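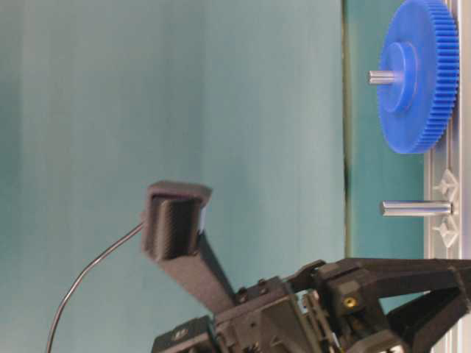
Who will give this year's Giannakopoulos Lecture in Statistics?

Harvey McKinnon, professor of statistics at Bremton University, will deliver the lecture at Clorwood College in December. His title is "Missing, Presumed Average: What We Do When the Data Never Showed Up."

BREMTON – Bremton University is pleased to announce that Harvey McKinnon has been chosen to give the Giannakopoulos Lecture, an honor he has helped award to other people for 11 years and had, by his own account, stopped checking his mail for.

McKinnon is best known for his work on missing data, the branch of statistics that deals with survey questions left blank, patients who skip the follow-up visit and forms that have been through the wash. His method for judging how far a study can be trusted once people start dropping out of it is taught in graduate courses and is built into Comik, the free software package he started as a student and has been apologizing for ever since. The Comik manual now runs to 2,204 pages. McKinnon recommends the index.

"I'm delighted, and a little worried about the room," McKinnon said. "It seats 200. I have spent my career studying people who say they will come and then don't, so I have a fairly good idea what to expect."

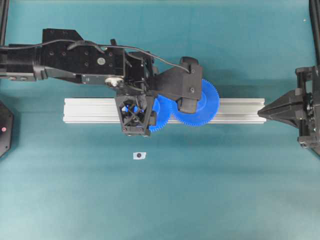

The lecture will cover the early history of the field, when the usual treatment for an incomplete record was to throw it away, and will move on to the present, when the usual treatment is to let a computer fill in the blank and hope somebody asks how. McKinnon plans to work through one small data set by hand on the chalkboard. Clorwood has confirmed that it still owns a chalkboard and is looking for the chalk.

No advanced math is needed for the first half. The second half contains six equations, one of which McKinnon describes as optional.

The Giannakopoulos Lecture is given each year by a statistician whose research has changed everyday practice. The speaker receives a bronze medal, travel costs and dinner with the Clorwood faculty, in an order that varies. A written version of the talk will be posted on the college website once McKinnon has finished revising it. His last one took two winters.

Admission is free, but seats should be reserved through the Clorwood College events office. Doors open at 5:30 p.m. and the talk begins at 6. Anyone who reserves a seat and can't attend is asked to let the office know. The speaker would also like to hear the reason, for research purposes.

Media contact: Office of Communications, Bremton University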